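Three weeks without the kitchen tap

Wed 11 March

The water company finally replaced the main on our street, and I have been drinking from the tap again since Monday. I kept notes during the work and am putting them up for anyone on the Clunarness side who is due for the same thing this summer.

The first letter came last August and said the job would take 3 days. It took three weeks. The contractor, Daleck, found that the old pipe did not run where the drawings had it, so they dug up the sidewalk on our side, filled it in, and then dug up the other side. Water was off from eight to four on most weekdays. The rest of the time it was on, but we were told to boil it before drinking.

Boiling is easy enough and gets old fast. I did one big pot in the morning and one after supper, let them cool with the lid on, and poured the water into whatever I had that closed. Two people who drink tea and cook most nights go through more than I would have guessed. The pot also leaves a white crust, and vinegar takes it off.
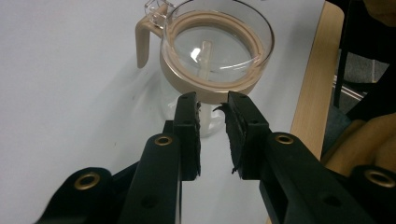 Dutero wrote in to say that the boiling was never the hard part on their street, it was remembering not to brush your teeth from the tap, and that a dish towel hung over the faucet fixed it by the second day. I did the same after reading that and it worked. I left the towel up until the all-clear.

Laundry was fine as long as I ran it in the evening. The first load after the water came back on one night turned out brown, and I had to wash the sheets again. Run the cold in the bathtub for ten minutes before you start the machine. The notice says this, but it says it on the back.

Dishes I did by hand, with a kettle of boiled water for the rinse. Our dishwasher has a hot cycle that might have been good enough. I called the number on the letter to ask and got two different answers on two calls, so I left it off.

The bill is the part I am still working on. The meter read 2981 before the work and 3647 at the last reading, and there is no way we used that much with the water off all day. Part of it may be the flushing they asked us to do. I have sent in a form asking for a credit and have been told to wait. A neighbor got nearly $300 taken off after the work on Krishnan Road, but that was for a leak, so I don't know if it compares.

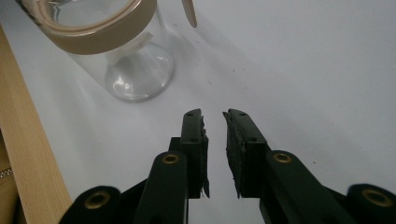 Glass jar on a white tabletop.

If your street is next, take a photo of your meter the night before they start and another the day they finish. I only had the first number because I happened to write it on the calendar. Also move your car early. The signs went up at six in the morning and the tow truck was there by seven thirty.

I will add a note at the bottom when I hear about the credit.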